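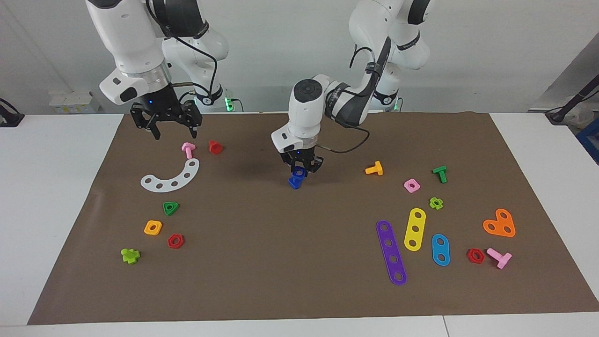

# Chapter 3: Holding Things Together

Most of the objects around you are made of more than one part. A chair, a bicycle and a pair of scissors all have to be put together, and something has to keep them that way. In this chapter we look at one of the oldest answers, the bolt and nut, and we do it with the plastic construction pieces used in nursery and primary classrooms.

Plastic pieces suit the subject well. The threads are large enough to see and to feel with a fingernail, and everything can be tightened by hand. A child of four can join two planks with them. An apprentice can learn from them too, although few expect to.

## 3.1 The three kinds of part

A basic set contains bolts, nuts and planks.

A **bolt** has a head and a shank. The shank carries the thread. The head is there to be gripped and to stop the bolt passing through the hole. In toy sets the head may be T-shaped or cross-shaped, which gives small fingers something to turn.

A **nut** has a threaded hole through its centre. The outside can be almost any shape. Hexagonal nuts are the usual kind in real workshops, but toy nuts are also made square, triangular or like a flower. Whatever its outline, a nut will fit any bolt with a matching thread.

A **plank** is a strip with holes along its length. Some planks are straight. Others are curved into an arc, and these are harder to use than they look, as you will find in Activity 3B.

## 3.2 Sorting before building

When Archana Sachdeva ran building sessions at Fustgate Primary, she asked each group to spread its pieces on a mat before joining anything. Groups that built straight from the tub spent much of the session hunting for nuts.

Colour is the first thing most people sort by. It is quick, but it tells you nothing about what a part does - a pink bolt and a pink nut have different jobs. Sorting by kind is more useful, and sorting by thread size is more useful still.

### Activity 3A

Work in pairs. You will need a mat and a mixed handful of pieces.

1. Spread the pieces out so that none overlap.
2. Sort them by colour and write down your groups.
3. Mix them up and sort them again into bolts, nuts and planks.
4. Pick up one nut. Try it on each bolt in turn and note which ones it fits.

Keep your notes. You will need them in Section 3.3, where we look at how a thread turns a twist into a grip.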